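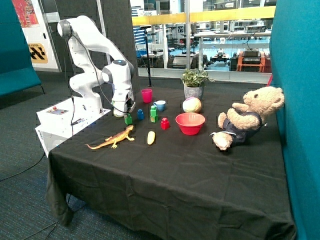 *Photo: Dilwyn Meredith*

# Visit notes: the Notetti demonstration lab, 6 August 2024

I spent most of a day at Notetti looking at how they gather manipulation examples for Sulley, their in-house learning system. My interest was narrow. We run a smaller collection effort at our own site, and our yield per operator hour has been flat since October. I wanted to see their procedure, their reject rate and their labeling, in that order.

## The station

The collection station I was shown stands beside a window onto the main lab, with teal booth panels on two sides and a dark grey acoustic partition behind the arm. The arm is white, mounted at the back left corner of the table, with its base unit next to the edge and a red button on top of the housing. The cable for the wrist end runs down the outside of the links. I asked about snagging, which has cost us two connectors, and was told they re-dress the cable at each shift change and have not lost one on this unit.

The table is covered in black cloth. We use bare white laminate and have constant trouble with glare in the color images. Black cloth removes the glare and brings its own problem, as dark objects lose their outline. Notetti's answer is to keep dark objects out of the set for this station and collect them elsewhere on a grey mat. The cloth also wrinkles, and they leave the wrinkles in. A policy trained on a stretched cloth did poorly on a loose one, so they stopped pinning it.

## The object set

The objects are ordinary toys and tableware: small blocks, cups, a shallow red bowl, a yellow corn cob, an orange lizard, a ball in pastel colors, a teddy bear in a navy outfit. A potted plant stands near the back edge. The full pool is 63 objects, kept in numbered bins. Each session draws from the pool by a printed list.

Three points on the selection that I had not considered:

- Several objects share a color on purpose. The red bowl, a red block and a pink-red cup can all be on the table together, so an instruction such as "pick up the red one" is ambiguous and gets rejected at the labeling stage. Operators learn quickly to write "the red block."
- The bear counts as an object but is rarely a target. It is large and soft, and serves as an obstacle whose outline changes whenever it is reseated.
- Block stacks are allowed in the starting layout. A green block on a yellow one gives the system examples where moving one thing can disturb another.

## Procedure

An episode is one instruction carried out once. The operator reads the instruction aloud, drives the arm by a hand-held leader device, and marks success or failure with a foot pedal. A fixed camera covers the whole table and a second view is recorded at the wrist. The limit is 26 seconds. Anything longer is stopped and logged as a timeout, including episodes that would plainly have succeeded.

After 8 episodes the layout is reset from a new card. Between cards, the operator leaves things wherever they ended up, which saves a good deal of handling and gives start positions that no one would have chosen. We reset after every episode. I timed both methods on paper during lunch and ours spends more of the hour on tidying than on recording.

Failed episodes are kept. They go to a separate store called Tutden and are tagged with the stage of failure: approach, grasp, carry or release. Grasp accounts for most of them. The corn cob is a frequent offender, as it is small and oval and rolls when a finger touches it first. The lizard is awkward for a different reason. Its legs are splayed, and the operators disagree on whether to take it across the body or by the tail. Both are accepted, with no tag to tell them apart. I think that is a mistake and said so.

## Acceptance and labeling

In the last full batch, 88 percent of episodes were accepted after review. Ours is lower, but the figures are not directly comparable. Notetti reviews on the fixed camera alone unless the reviewer asks for the wrist view, and we require both.

Review uses a tool named Bošković, written on site. It plays each episode at double speed beside the instruction text. The reviewer can correct the text but cannot alter the success mark; a disputed mark goes back to a second reviewer. Corrections are mostly to spatial words. "Behind" and "in front of" are taken from the fixed camera's side of the table, and new operators tend to use the arm's side for the first few sessions.

## Items to follow up

1. Try a black cloth on one of our two tables, unpinned.
2. Replace the per-episode reset with layout cards.
3. Ask for the failure-stage definitions in writing. The boundary between carry and release was explained to me in two ways by two people.
4. Check whether our time limit should be fixed or set per task.
5. Find out how the ball is handled when it leaves the table. There is no raised edge, and I forgot to ask.

Visits are by arrangement, mornings preferred. Sturdy shoes are required to go through to the lab floor, and there is no parking on the street side.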